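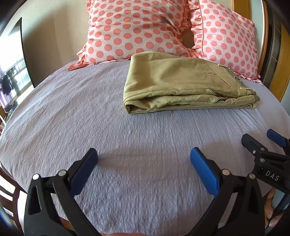 Seersucker is a lightweight woven fabric, usually cotton, known for its puckered surface. The name comes from the Persian words for milk and sugar, a lovely way to describe a cloth that is smooth in one stripe and grainy in the next. Most people meet it first as a summer suit, but the texture is just as much at home in the bedroom, and a puckered spread in a plain lavender-grey, its small ridges running in lines toward the head of the bed, shows how much interest the surface can carry without any printed pattern at all. Polka-dot pillows with ruffled edges sit happily beside it.

How it is made

True seersucker gets its pucker on the loom. The warp, the set of threads running lengthwise, is wound onto two separate beams. One is held tight and the other is allowed to feed more loosely, so the slack threads bunch up as the cloth is woven. The result is a wonderful bit of engineering – the crinkle is part of the structure and stays there through years of washing. Weaving is slow, and mills have to watch the balance between the two beams closely.

A similar look can be had by treating finished cotton with a strong alkali, which shrinks the fibers wherever it touches them. Cloth made this way is often called plissé. Heat can also be used to set a crinkle in synthetic fabrics.

Why it feels cool

The raised parts of the cloth hold the rest of it slightly away from the skin, leaving small channels where air can move. On a sticky night this makes a real difference! The fabric also dries quickly on a line and needs no ironing, and a hot iron will only flatten the very thing that makes it special.

History

Puckered cottons and silks were woven in India long before they reached Europe through trade. By the 1800s the cloth was being worn across the American South, where it was cheap and practical working wear. Striped railroad overalls were made from it, and in the 20th century it moved up in the world as college students and then office workers took to the suit.

Small weaving studios have kept up an interest in the bed-sized cloth. At Bidunbridge, the weaver Signe Hafstein makes spreads 90 inches wide, with puckered stripes grouped in bands of 12 threads. Her Drodel pattern, with its very fine ridges, is a treat to run a hand across.

Care

Cotton seersucker can be machine washed in cool or warm water and tumbled on low. Shaking it out while damp helps the puckers stand up again. Larger pieces should be folded loosely for storage, and dark colors are best washed separately the first few times.

See also: crêpe, dimity, matelassé, plissé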